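Sanby robotics workshop sets out plan for second arm

The robotics workshop at Sanby has agreed a spending plan for the coming year, with most of the money going on a second robot arm and spare parts for the one it already has.

The plan was put forward by Judite Ramalho, who runs the workshop, and was approved on 2026-08-11. It also covers gripper pads, cables and a small stock of toy kitchenware, all of which had been paid for out of general funds until now.

Ramalho said the first arm was booked for most of the working week and that two projects had been waiting for time on it since March. "We can't keep passing one arm from group to group," she said. "Every change costs us the best part of a morning."
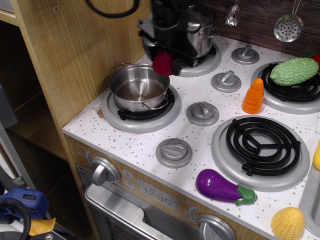
The gripper over the toy stove used for kitchen tasks at Sanby, with a saucepan and toy vegetables on the top.

Pads and cables were the hardest items to budget for, according to the plan. The workshop has set aside 1564 euros for these, and will review the sum after six months. Toy pans and food come to a further 48 euros - the smallest line in the plan.

Two suppliers, Lusport and Frade, were asked to quote for the arm. Lusport's price was lower by 551 euros, but Frade offered a longer warranty and would include fitting. No order has been placed, and the workshop expects to choose between them before the autumn term.

Matilde Serrano, who looks after the equipment, said she had asked for both arms to take the same gripper mount. "If they don't match, we end up buying two sets of everything," she said.

A request for a full-size kitchen unit was turned down. The toy stove will stay in use for another year, and the bench beside it will be moved to make room for the second arm.

The workshop will share its booking list with the Misisley project once both arms are running. Groups that want time on the new arm should give their dates to Serrano.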